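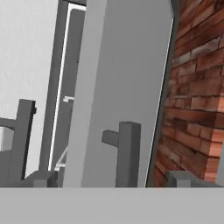
How to Read a Hard Passage of Philosophy and Write a Two-Page Commentary on It

A commentary is a short piece of writing that stays close to one passage and explains what it says and how it says it. Most students in their first philosophy course have written essays but never a commentary, and the first one usually comes out as an essay with a quotation at the top. The steps below are the ones I give my own students. The limit in my course is 900 words. If yours is different, adjust the paragraph plan in step 6.

What you need

A printed copy of the passage with wide margins, a pencil, and a second translation if the text was not written in English. You do not need secondary literature yet. Put it away until step 5.

Step 1. Choose a passage of the right size

Half a page is enough. With Kant, Hegel or Aristotle, a single paragraph may be plenty. With a dialogue, pick one exchange that begins with a question and ends when the question changes. Passages longer than a page force you to summarize, and a summary will take up the whole word limit.

Good first choices are Descartes on the piece of wax in the Second Meditation, Hume on the billiard balls, or the opening chapter of Aristotle's Categories. They are short and each contains a complete argument or a complete set of distinctions.

Step 2. Copy it out by hand

This takes twenty minutes or so and students complain about it every September. Do it anyway. While you copy, leave a blank line under each line of text. You will notice small words you skipped when reading: "yet," "so far as," "merely," "in itself." Circle them as you go.

Step 3. Number the sentences and label them

Give every sentence a number. Then write one word next to it saying what job it does. I use these labels:

claim
reason
example
objection
reply
definition
restatement

Some sentences do two jobs. Write both. If you cannot label a sentence, put a question mark and move on - the question marks often turn into the best part of the commentary.

A paragraph of sixteen sentences might have only two claims in it. Find those two before you do anything else.

Step 4. Make a list of terms

Write down each technical word and what you think it means in this passage only. Do not use a general dictionary. "Idea" in Locke is not "idea" in Plato, and "substance" has nothing to do with chemistry. If the author uses the same word in two senses, list it twice.

With a translated text, compare the two versions at each of these words. Where the translators disagree, there is normally a difficulty in the original, and it is fair to say so in your commentary even if you do not read the language. Say which translation you are quoting and stay with it.

Step 5. Check one outside reading

Now read one commentator. One is enough at this stage. Write down a single point where the commentator's reading differs from your notes, and go back to the numbered sentences to see which of you has more support. You may change your mind. If you do, change the labels too.

Lemlem Gidey, who teaches the section after mine, has her students do this step in pairs, with each person defending one of the two readings for five minutes. It works well if you have a partner.

Step 6. Draft

Paragraph one: say where the passage comes in the larger work and what question it answers. Three or four sentences. Leave out the author's life.

Paragraph two: state the main claim in your own words and quote the sentence it comes from, with its location.

Paragraphs three and four: go through the reasons in order. Explain how each one is supposed to support the claim. This is the longest part and should take up at least half of your words.

Paragraph five: take one question mark from step 3 and discuss it. You do not have to solve it. Lay out two ways to read the sentence and say which one fits the rest better.

Stop there. No general conclusion about knowledge or human nature is required.

Step 7. Cut

Delete any sentence that would still be true of a different passage. "Descartes raises important questions about certainty" goes. "Descartes moves from what the wax looks like to what it can become" stays.

A few common problems

The draft is too short. You have probably skipped a step in the argument because it seemed obvious. Go back to your numbers and see which ones you never mention.

The draft is all quotation. Put the book in another room and explain the passage from memory, then check it against the text.

You disagree with the author. Save it for the essay, or give it two sentences at the end of paragraph five.

Updated 2023-10-13 to add the note on translations in step 4.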